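4.2 Tool put-away

The second group of trials dealt with a chore that comes at the end of nearly every shift: getting hand tools off the bench and back into their storage container. We ran 400 attempts at the Brusmont shop, using the Plelero controller without changes from Section 4.1. An attempt counted as a success only if the tool ended up inside the container and the lid could be closed afterward. Each attempt was stopped after 125 seconds.

Tools were laid down by shop staff, who were told to leave them as they would on a normal day. This meant that keys often lay side by side, or one under another tool. Figure 3 gives a wrist view of one such layout, with a ratcheting wrench, copper-colored hex keys and yellow-handled pliers on the table near a lidded plastic container.
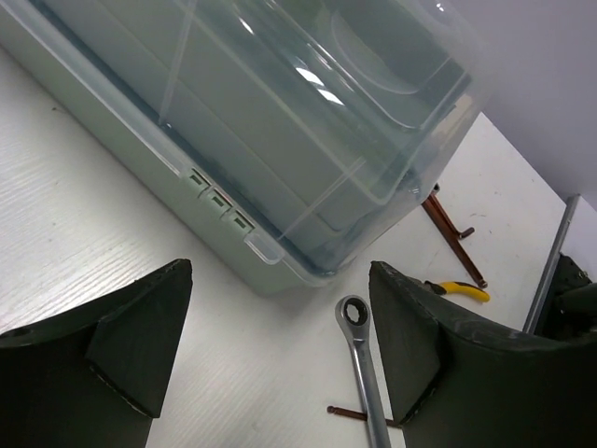

Can a machine take over bench cleanup in a small shop today? Only part of it, and a person still has to check the bench before the next shift.

Figure 3. Tool put-away task, seen from the wrist.

Wrenches were the easiest class. Hex keys were the hardest, and 37 attempts ended with a key pushed off the table before it was picked up. Two keys lying close together were a common cause of trouble – the controller tended to treat them as one object and close on both. Clear plastic was the other weak point. Depth readings on transparent lids had gaps, and the Wemach planner filled them with a flat surface that was sometimes too low.

We repeated the hex key attempts in October with a slower approach speed. Fewer keys were lost, but more attempts ran out of time. A worker doing the same job did not need either setting. Opening and closing the lid was left to the operator in all trials and is taken up in Section 4.3.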